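Home | Reports | Grants | Partners | Contact
Print this page | E-mail this page

Bikico Tool Library: Interim Report to the Dulatus Fund
Review of the Tender Training Kit, months one to six
Prepared by Said Morsy

What the money was for

The Fund gave us six months to find out whether the Tender kit, sold by Bataineh, is worth buying for the training rooms. Tender is a software package. It lets a trainee practice controlling a robot arm on a simulated work surface before touching a real one, and it claims to produce practice recordings good enough to train a controller on. Bataineh's sales sheet promises "ready for the floor" results. I went in doubting that phrase and I still do.

We took the trial license in the spring. The full license has not been bought and I'm not asking for it in this report.

What has been done

Installation took longer than the two days we had planned. The license server refused our machines until Bataineh sent a second key, and the manual that came with the kit covers an older version with different menus. Once it ran, it ran well enough. I don't have a crash to report after the first month.

We then recorded practice runs. The plan called for 1000. By September we had 589 that pass our own check, meaning the run starts, ends, and has a full set of camera views with no gaps in the log. The rest of the shortfall is partly staff time and partly a fault in the export tool, which drops the last few seconds of a run if the disk is busy. Bataineh knows about the fault. The fix was promised for "the next release," and the next release came out without it.

The 589 figure says nothing about whether the runs are any use. A run can pass the check and still teach a trainee bad habits. We have started grading them by hand and have finished 100. I would like to see the whole set graded before anyone quotes a number from this project in a brochure, ours or theirs.

Where I disagree with the vendor

The sales material leans hard on realism. At our kickoff call the Bataineh team said trainees would "forget it was simulated." Our trainees did not forget. Several told me the controls lag a little behind the hand, and one said she learned to wait for the arm, a habit she then had to lose on the real machine.

Surfaces are my other complaint. The kit has a setting that varies the look of the work surface from run to run, so that a controller doesn't learn to depend on one color of table. It's a fair idea. What we get from it is mostly soft blotches in shades that sit very close together. I asked whether this was a setting we had missed and was told it was the standard quality level. A higher one exists in the paid tier. I have not seen it.

Camera placement is also left to the user with very little guidance. Some views give you plenty of table and not much else. If the thing you need to see is off to one side, the recording still counts as complete and our check passes it. I take the blame for that second part, and the check is being rewritten.
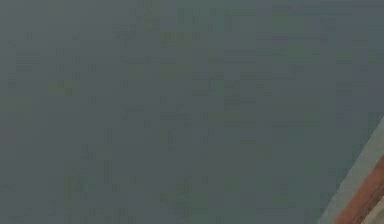 Page 6

Gray-green surface with a faint mottle over most of the view, and a banded edge in the lower right corner, light gray, then rusty brown, then cream. There is no object on the surface to reach for. A view like this tells a trainee next to nothing about a task, and I wouldn't want a controller learning from it unless another camera was carrying the load.

Bataineh's answer is that views are meant to be used together. Fine, but then the kit should warn you when a view has nothing in it, and it doesn't.

Spending

We are under budget, mainly through not buying the full license. Staff hours ran over on the install and on hand grading. I propose moving the unspent license money to grading hours for the second half. The Fund would need to agree to this in writing.

Next steps

Finish grading the 589 runs. Rewrite the check so that it looks at each camera view separately. Ask Bataineh for a short loan of the paid tier, on our machines, with our own people at the controls. I won't accept a demo video in place of that.

I'd also like one group of trainees to skip the kit and start on the real arm with a supervisor. Without that group we can't say the kit helped anyone, only that people used it and then got better, as people tend to do with practice. The training rooms can fit this in if the Fund is willing to extend the trial by a month. Please let me know before the license lapses, as Bataineh wants notice of any extension and charges a restart fee once it has run out.

Print this page | E-mail this page
Back to Reports | Next report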